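Wukance Warehouse Stocks
README and data card

Wukance is a small table of warehouse stock reports for base metals traded on the Arkex exchange. Each row is one report for one metal at one warehouse. The table was put together to study how metal moves in and out of registered storage near contract expiry, and whether those moves line up with the gap between the near month and the next month.

It is not a price feed. Settlement prices are included only where they were printed on the same sheet as the stock figure. If you need a full price history, get it from the exchange and join it on the report date and metal code.

What is in the folder

stocks.csv — the main table, one row per report
warehouses.csv — warehouse codes, names, town, and the metals each one is approved for
rejected.csv — reports that were read but left out of the main table, with a reason code
notes.txt — free text notes on single reports, keyed by report id
collect.py — the script that fetches the sheets
parse.py — the script that turns the sheets into rows

Size

3000 reports were collected. 2965 of them are in stocks.csv. The rest are in rejected.csv, mostly sheets where the total did not match the sum of the grades and no corrected sheet was ever issued. There are 40 warehouses in warehouses.csv, run by two operators, Zerham and Dunstan. Not every warehouse reports every metal, and a few stop reporting partway through the period.

Columns in stocks.csv

report_id: text, unique. Do not try to read meaning into the characters.
report_date: the date printed on the sheet, not the date it was published.
warehouse: code, matches warehouses.csv.
metal: CU, ZN, PB, AL or NI.
opening_t: opening stock in metric tons.
in_t: metal delivered in during the reporting day.
out_t: metal shipped out during the reporting day.
closing_t: closing stock as printed. It is not recomputed.
cancelled_t: stock under receipts that have been cancelled and are waiting for load-out. Blank means the sheet had no such line. Zero means the line was there and said zero.
settle: near-month settlement price in exchange currency per kilogram, blank if not printed.
revised: 1 if a later sheet replaced this one, otherwise 0. The row always holds the latest version.

Blank and zero are different things throughout the table. Several common tools turn blanks into zeros when they load a CSV file, and that will ruin the cancelled_t column.

How it was collected

The two operators publish in different ways. Zerham puts up one sheet per warehouse in the evening. Dunstan puts up one sheet for all its warehouses, usually the next morning, and overwrites it when there is a correction. Old Dunstan sheets are not kept on the site, so the script has to catch each version while it is up. The script checks for a new version through the day and saves any sheet whose contents have changed.

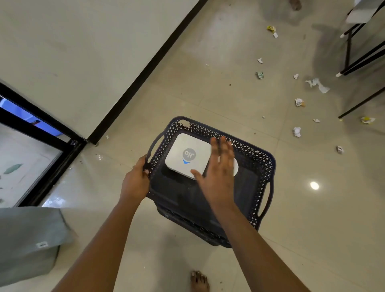
The collection script does very little work per request. It asks for the page header, compares it with the last one saved, and downloads the sheet only when something has changed. It does not need a server room or a fixed address, and a home connection is fine: a Jio router like the white one in the navy basket is enough to run it on. Set the retry value in collect.py higher if your line drops often, and keep the delay between requests where it is. Both sites block clients that ask too often, and the block lasts until the next reporting day.

Sheets are saved untouched before parsing. The raw sheets are not part of this release because the operators do not allow them to be republished. If you run the collector yourself you will have your own copies, and parse.py will read them from the raw folder.

Parsing and checks

parse.py reads the grade lines, adds them up, and compares the sum with the printed total. A gap of up to one ton is accepted as rounding. Anything larger goes to rejected.csv with the code SUM. A sheet with no readable date gets the code DATE. A sheet that names a warehouse missing from warehouses.csv gets the code WH.

The parser also checks that each opening stock matches the closing stock of the previous report for that warehouse and metal. Rows that fail this check are kept. The mismatch is often real: metal gets moved between registered and unregistered storage in the same building, and the operators do not show it as a flow. You can find these rows by comparing the two columns yourself. There is no flag for them in this version.

A sample of 200 rows was compared by hand against the saved sheets. All of the tonnage figures matched. Two settlement prices had been read from the wrong line, both on Dunstan nickel sheets. The parser was fixed and the whole table was built again.

Known problems

Aluminum stocks at Dunstan warehouses include alloy up to May and exclude it afterward. The operator changed its sheet without saying so. The drop in closing_t at that point is not a withdrawal, and any chart of total aluminum stock will show a step there.

Lead is thin. Long runs of reports have zero in and zero out, and the same closing stock day after day. These are real reports, not filled values. Nothing in the table has been filled or carried forward.

Zerham moved one zinc warehouse to a new building and kept the old code. The town in warehouses.csv is the new one. See notes.txt for the report id where the change begins.

Reports for exchange holidays are missing for most warehouses but not all. Some Zerham sheets were published anyway, with flows of zero. They are in the table as printed. Drop them if you are working with trading days only.

Using the table

For total stock by metal, sum closing_t across warehouses for one report_date. Check first that every active warehouse has a row on that date, or the total will dip for no reason. For stock that is free for delivery, subtract cancelled_t from closing_t, and leave out rows where cancelled_t is blank.

Stock figures should not be read as a measure of demand. Metal leaves a registered warehouse for many reasons, including cheaper rent somewhere else, and some of it comes back a few weeks later under a new receipt. The table has no owner or receipt numbers, so there is no way to follow a single lot.

Running the scripts

Python 3 and the requests library are the only things needed. Put the two operator addresses in settings.txt, one per line, Zerham first. Run collect.py and leave it running. Run parse.py whenever you want a new table. It rebuilds everything from the raw folder each time and overwrites stocks.csv, so keep a copy if you have edited it by hand.

License and corrections

The tables may be used and shared for any purpose as long as Wukance is named as the source. The scripts may be copied and changed freely. No warranty is given, and nothing in the table is trading advice.

If you find a wrong row, open an issue with the report_id, the column, and the value you think is right. Corrections go into the next build, and the old value is recorded in notes.txt.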